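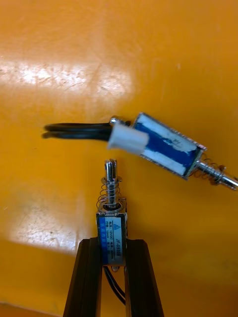

Trestbridge Household Recipes, a data card

Version 6. Maintained by Yvette Lévesque and Brayden Gill. Questions to the issue tracker, please, since the old mailing address goes to a box that gets read in June and at no other time.

What is in it

3,314 recipes typed up from handwritten cards, church cookbooks and the backs of envelopes, all from households in and near Trestbridge. Each record has a title, an ingredient list, the method as written, and a source code. Some have a year. I would not trust the years much. Most were supplied by a grandchild over the phone, and people tend to remember a recipe as being older than it is.

The earlier card called this "a complete record of home cooking in the region." It is no such thing. It is a record of what people thought was worth writing down, and what they wrote down was mostly dessert. If you count by title, you would conclude that the town lived on squares and jellied salad. Everyday food — boiled potatoes, eggs, soup from whatever was left — hardly shows up.

Files

recipes.csv: one row per recipe
ingredients.csv: one row per ingredient line, joined on recipe_id
sources.csv: source codes and what we know about each
notes.txt: transcription problems, in no useful order

Text is UTF-8. Versions before 4 were a mix of encodings and will mangle names like Zacharias's first name, Thérèse, and my last one. Don't use them.

Fields that need care

quantity_grams. This was worked out by a script from cups and spoons. I argued against including it and lost. A cup of flour in these kitchens was sometimes a measuring cup and sometimes a teacup with no handle, and the script treats them as the same thing. The column looks precise and you should read it as a guess.

oven_temp. Blank in a large share of rows. "Hot oven" and "quick oven" are kept as written in oven_text. Version 3 filled them in with numbers taken from a chart Brayden liked. Those numbers have been removed. If your copy has a temperature for every cake, you have version 3.

origin. Whatever the family said. We did not check. Two families claim the same rhubarb pudding, word for word, and both are listed. The likeliest source is a flour bag.

category. Assigned by Lucie Grewal and Ravinder Hiebert, working separately. They agreed on pies. They did not agree on what a casserole is, and where they differed we kept both labels, split by a semicolon. Please don't quietly drop the second one.

Duplicates

There are plenty. We merged records only when the text matched exactly, spelling mistakes included. A near match might be a copy, or it might be someone's sister changing the amount of sugar, and that change is the sort of thing this set could be good for. A merging script from Jatetti was tried on version 5. It folded 17 different ginger cookies into one, and we put them all back by hand.

What people have used it for

One paper used it to show that sugar use rose over the decades. Maybe it did. The set can't show that, given how the years were collected and that 11 sources account for most of the dated cards. I said so to the authors and got a polite answer.

It has also been used to build a "grandmother style" menu generator, which is harmless enough, although it suggested a pickle with no vinegar in it. On that subject: none of the canning recipes here have been tested for safety. Several are unsafe by current standards. They are in the set as history. Do not can from them.

Reasonable uses, in my view: spelling and wording in handwritten recipes, the spread of brand-name ingredients, how instructions get shorter when the writer expects the reader to know the dish already.

Permissions

Families signed a release for the text. Scans of the cards are not included, and no, we can't send them privately. Names are replaced by source codes, but a few recipes name a neighbor in the title ("Mrs. K's Dill Bread"). If one of those is your relative and you want it changed, open an issue and it will be changed in the next release.

Known problems still open

— "tsp" and "tbsp" swapped in an unknown number of rows from source D. One of them calls for a tablespoon of cloves.
— Fractions lost in the first batch of scans. 1/2 may read as 12.
— Thérèse's corrections to the bread section are in notes.txt and have not been applied.

Y.L.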